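Glass Harbour (song)

"Glass Harbour" is a song by the Finnish singer Iida Vainio, released as the second single from her album Selano. It was written by Vainio and Niilo Leinonen and produced by Femi Anozie.
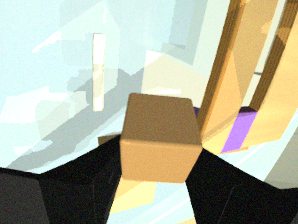 According to Urho Nieminen, the song is best understood as a letter to a younger sister, and the listeners who hear a love story in it have paid too much attention to the chorus and too little to the second verse. Vainio has not confirmed this reading. In an interview with the music magazine Rastton she said only that the person in the song is "somebody who left by boat and did not wave".

Background and writing

Vainio began the song in December, during a break between two tours. The first version was a slow waltz for voice and piano, and it had no chorus. Leinonen, who had worked with her on the earlier single "Onville", proposed to change the metre to four beats and to repeat the line "keep the lamp where I can see it". Vainio was against this at first, as she found the line too plain to carry a chorus. The waltz version was later included on the vinyl edition of the album, under the title "Glass Harbour (Kitchen)".

The recording was made at Heiskanen, a small studio on the coast, in 5 days. Anozie kept the piano from the demo in the first verse, so a change in the sound of the room can be heard when the drums enter. The bass part is played by Niilo Lahtinen.

Music and lyrics

The song is in D minor and moves to F major for the last chorus. The verses are sung low, almost spoken, and the voice is doubled only on the final word of each line. There is no guitar.

The lyrics describe a harbour in winter, a lamp in a window and a coat that was left behind. The narrator speaks to a "you" who is never named. In the second verse the words "you had my shoes, you had my room" appear, and it is mostly this line which supports the sister theory. Other listeners point to the bridge, where the narrator asks to be kissed goodnight, but this too can be said between members of a family.

Music video

The video was published on August 23, 2021. Vainio plays both characters: a woman who waits in the house and a woman who is on the deck of a ferry. They are never shown together. The coat from the lyrics is grey in the house and red on the ferry, and fans have discussed whether it is the same coat. Vainio has said that the red one was bought on the morning of the filming, when the first could not be found.

Reception

Reviews were mostly positive. Rastton praised the restraint of the singing but considered the change of key unnecessary. The first pressing of the single, 600 copies on seven-inch vinyl, was sold at concerts only.

Live performances

The song was played at all 12 dates of the Selano tour, usually before the encore. On stage Vainio performs the first verse alone at the piano — the band comes in from the second verse, as on the record.

See also

Selano (album)
Onville (song)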